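Chapter 4
Small Things and Where They Go

Learning objectives
After reading this chapter you should be able to:
explain the difference between storage and clutter
carry out a simple household sort
estimate how much paper a home takes in over a year

Most homes hold far more small objects than large ones. A family may own one table and six chairs, but few people could say how many pens they have. Small things are cheap, they arrive often, and they are easily put down in the wrong place. This chapter looks at how they build up and what can be done with them.

We begin with containers. A container sets a limit – when it is full, something has to come out before anything else goes in. It also gives an object a fixed address, so that whoever used it last knows where to return it. 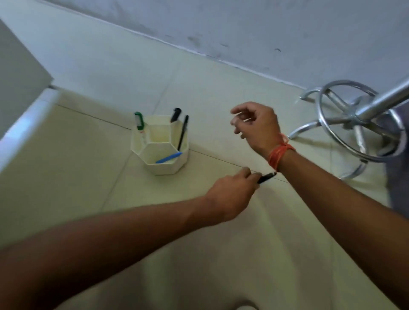 Figure 4.1 A pen holder with a divided top.

Divided containers suit items of similar length. Deep, open boxes are better for bulky things, but small items sink to the bottom and are forgotten.

Paper is harder to manage than pens. It comes into the home as post, receipts, school notes and packaging, and much of it is needed only for a short time. In her study of homes in Clasavau, Nhi Quan asked 40 households to keep every sheet they received until the end of December. One household finished with 366 sheets, and had used very few of them again.
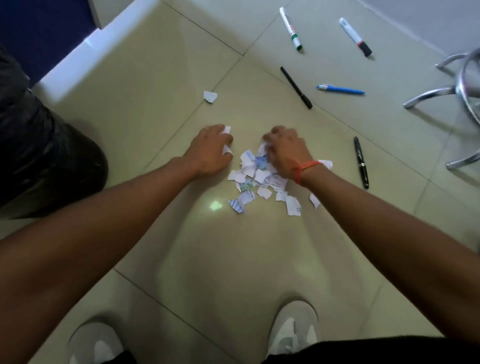 The households in the study were then asked to sort what they had kept into four groups: keep, act on, reuse and recycle. The first group was nearly always the smallest. Sheets with one blank side went into the third group and were used for lists and rough work. Keegan Tapsell later repeated the exercise in Nepia, with similar results, and his method is set out in Section 4.2.

Key terms: container limit, fixed address, household sort

4.1 How clutter begins

Clutter usually starts on a flat surface near a door.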